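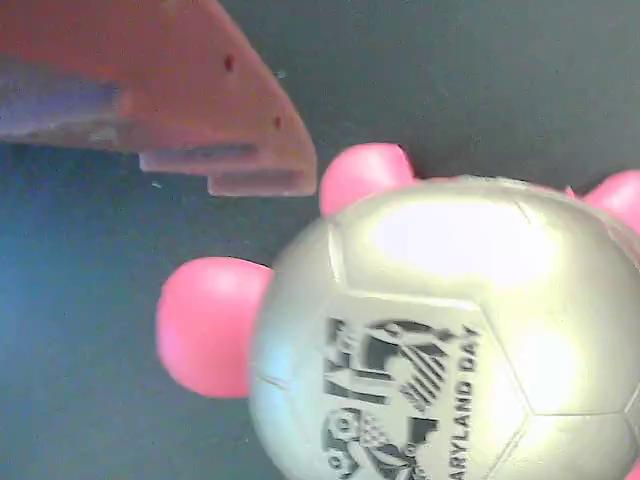
Knobbed ball, close up

Beef stew never thickens in pressure cooker, same recipe fine on the stove

Posted 26/01/2016 in Pressure and Slow Cooking
Tags: stew, thickening, flour, pressure cooker

I have a Drustent electric pressure cooker, 6 quart, and I can't get a beef stew out of it with any body. The recipe is one I have made on the stove for years in a Dutch oven and it comes out right every time there. In the pressure cooker the meat is tender and the flavor is acceptable, but the liquid is close to broth.

Method as I do it now:

Chuck, cut in large cubes, tossed in seasoned flour and browned on the saute setting in two batches. Onion and celery in the same pot until soft. Tomato paste, one minute. Beef stock, 4 cups. Meat back in with carrots and waxy potatoes. Lid on, high pressure for 35 minutes, natural release for 20 minutes, then open the valve.

On the stove I use the same 4 cups of stock and the same flour. I have tried doubling the flour on the meat. The result was slightly thicker, but the cooker gave its burn warning and I had a layer stuck to the bottom that took a long soak to remove. I have also tried Nerthorpe stew granules stirred in before the lid goes on, with no visible effect.

Questions are whether the flour stops working under pressure, and whether I should thicken before or after. I would like to avoid a second pot if possible.

3 answers

Accepted answer

Your flour is working. You have too much water in the pot.

A Dutch oven with the lid ajar loses steam for the whole cooking time. Over two and a half hours at a simmer that can easily be a cup or more. A sealed pressure cooker loses very little, so the stock you put in is still there at the end, plus whatever the beef and vegetables gave up. Chuck releases a lot of liquid. Onions do too.

Start with 1 1/2 cups of stock. Check your manual for the minimum liquid; on most 6 quart models it is 1 cup or a little above. The meat does not need to be covered.

Deglaze completely. After the onions, pour in half a cup of the stock and scrape with a flat wooden spoon until the bottom feels smooth. The burn warning comes from starch and tomato paste sitting on the base, where they overheat. Put the tomato paste on top of the meat instead of frying it, and don't stir after it goes in.

Skip the flour on the meat, or use a light dusting. Thicken at the end, in the same pot:

1. Release pressure and remove the lid.
2. Skim the fat.
3. Mix 2 tablespoons cornstarch with 2 tablespoons cold water.
4. Set to saute, bring to a simmer, stir the slurry in.
5. Simmer 2 minutes and switch off.

Cornstarch begins to thicken well below boiling, but it tastes chalky if you stop too early. The stew also tightens as it cools, so leave it slightly thinner than you want in the bowl. If you prefer flour, knead equal parts soft butter and flour into a paste and whisk that in, and allow 7 minutes at a simmer to lose the raw taste.

One more point on the potatoes. 35 minutes is long for them. I cook the meat alone for 28, quick release, add carrots and potatoes, then 6 more under pressure. Some of the potato edge breaks down into the gravy and that helps as well.

Comment from original poster: Used 1 1/2 cups and the slurry. Correct thickness, no burn warning. Only needed half the slurry. Thank you.

Comment: Same fault with chili in my Kaijage, same fix.

Answer 2

Mash some of the potatoes against the side of the pot with a fork. That is all my mother ever did. Instant mashed potato flakes also work, a spoonful at a time, but they will make it taste of potato.

Answer 3

Get a thermometer and check what it is doing. Mine turned out to be reaching only 155 on the saute setting, no starch is going to cook properly at that. I sent it back and got an Ornitz, which has been fine apart from the lid gasket holding on to smells.

Comment: A saute setting that low is a faulty unit. The poster says the meat is browning, so I doubt it applies.

Comment: Could be. Still worth checking. For the gasket, wash it separately and store the lid upside down.

Was this page helpful? Yes / No
Related: Can I freeze stew thickened with cornstarch? / Natural release or quick release for pork shoulder / Converting slow cooker times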